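December 23, 2024
From: the Tolville end of the Bridberg table list

Sorry for the slow answer, have been up to my elbows in boxes. Quoting the part I'm replying to, the rest I agree with.

> We have 502 place settings' worth of the old Petrauskas white in the
> hall store and I still say we should use it for the supper. My worry
> is the soup. The deep bowls went to Vultbridge in the spring and did
> not come back, so it's the wide rim plates or nothing. Are they big
> enough? And do we put them straight on the mats or carry them out on
> trays? Last year was a mess, soup all down the runners. Also someone
> please decide on mats, I have had three different answers and the
> order has to go in.

OK, in order.

Soup plates. Yes, big enough, if whoever is ladling stops before the rim. I measured one with water at home, 335 ml to where the slope starts and that is plenty for a first course. People get bread too. What went wrong last year was filling to the edge and then walking the length of the hall with them. The rim is for your thumbs, not for soup.

Chips -- went through the first two crates only. Most are fine. Anything with a rough spot on the rim I put in the crate with the red tape, please don't put them back, they are going to the garden people for under pots. 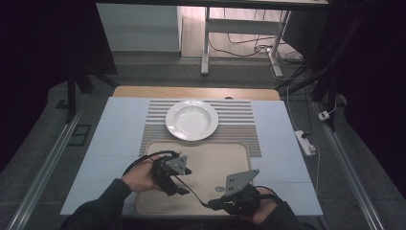 Mats next, and I'm going to be a pain on this. I want the striped ones, all of them, every table, no mixing with the green. The green looks fine in daylight and like pond water under the hall lights. With gray, white and beige stripes and a plain white soup plate on top you don't need anything else in the middle, maybe a candle. The tan and brown part at the bottom has the denser weave, and I'd like that end facing the guest on every setting, otherwise a long table looks like someone dropped them from a height. They wipe clean with a damp cloth. Do NOT put them through the machine, we lost a whole batch that way to curling.

Trays. Carry out on trays, yes, but the tray doesn't stay on the table. It takes up the front half of the setting and then there's no room for a spoon, never mind elbows. So, tray down in front, plate off and onto the mat, tray away. The beige ones with the rounded corners, because they have the raised rim and if there's a slop it stays in there. Two plates per tray at the most. I know they'll fit three if you overlap the rims. Please don't overlap the rims.

The setting I'd like, going from the guest outward: napkin folded on the left, spoon on the right, soup plate on the upper half of the mat and not dead center, so bread can go down beside it. No side plates for the bread, we'd be washing up until January.

Money, for whoever is keeping the sheet. Mats come to 1718 for the full order including delivery to the Tolville door. I think thats fair. If we reuse what's left from last time it comes down a bit but I haven't been through that box yet and the last person who did said moths??

Still open:
- who has the long ladles, we had 3 and I can find one
- does Vultbridge still have the deep bowls or are they gone for good
- tablecloths under the mats or bare wood. I say bare. Will not fight about it

Order goes in tomorrow morning unless somebody shouts tonight, so if you hate stripes say so now -- reply to the list please and not just to me, I keep having the same conversation in four places.

Box of the beige trays is by the side door at Tolville if anyone is passing with a car. It's heavier than it looks, get somebody on the other end of it.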